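Everything in Its Bin: An Afternoon With Elvia Jaramillo

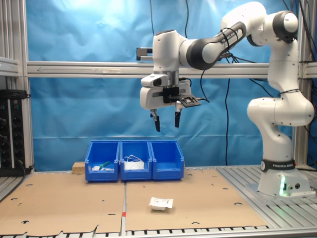
Elvia Jaramillo has been sorting small parts for most of her working life, first in the stockroom at Rocha, a lamp repair business, and for the past nine years on her own. She sets up storage for small workshops and for people whose garages have gotten away from them. Her company is called Pandthorpe, after the street where she rented her first unit.

I asked her what she tells a new customer on the first visit.

"I tell them to stop buying containers," she said. "People call me and they already have a closet full of boxes with lids. Lids are the problem. You put a lid on something and you've made a decision that you don't need it this week."

Her own preference is the open-front parts bin, the kind with a sloped lip that you can reach into without lifting anything down. She likes them in blue. There is no system behind the color. The first lot she bought was blue, and she kept ordering the same ones so they would match.

"The slope is what you're paying for," she said. "You can see what's in there from where you're standing. With a square tub you have to walk over and look."

She starts nearly every job with three bins side by side, pushed close together. The customer picks a drawer, any drawer, and empties it into them. One bin is for things used every day, one is for things used now and then, and one stays empty for as long as possible.

"They always want to fill the third one," she said. "I say leave it. You need a place to put your hands down while you think. If all of them are full on day one, you have no system, you have three full bins."

Cord is the item she gets asked about most. String, twine, charging cables, picture wire – all of it tangles, and all of it gets thrown in with other things. Her rule is that anything with loops gets a bin to itself. She will let it stick up over the rim a little, provided nothing is under it.

"I used to wind everything on cards," she said. "I cut 200 cards one winter. It looked beautiful and it lasted until March. Then people were in a hurry and they pulled the cord off the card and dropped it back in. So now I say bundle it, tie it once in the middle, and put it in by itself. That they'll do."

Abundio Cortés, who runs the repair bench at Musix, was one of her early customers. He fixes guitars and amplifiers and had been keeping his parts in coffee cans. I talked to him by phone.

"I had 32 cans," he said. "I knew what was in maybe half. She had me pour them out on a sheet, which took a whole morning, and I found tuning pegs I had bought twice." He still has a few of the cans. He keeps pencils in them.

Cortés did not agree with everything. He wanted labels on the fronts and Jaramillo did not. They settled on labels for the top row only, where he can't see in.

"He was right about the top row," Jaramillo told me. "Anything over your eye level, label it. I've changed how I do that."

She has less patience for sets that come with dividers. A customer once gave her a Premumeo organizer as a thank-you present and she tried it in her own kitchen for a month. The sections were too narrow for her fingers, so she took the dividers out and now uses it for tea bags.

I asked how often a set of bins needs to be gone through once it's in place. She said she does hers when she notices she is picking something up to get at something else.

"Small things go to the front, long things go in at an angle," she said. "If I have to move one to reach the other, there's too much in there. I take one thing out and find it another spot."

She is taking new customers again this fall, mostly workshops. For garages there is a waiting list, and she asks that people leave the mess alone until she gets there.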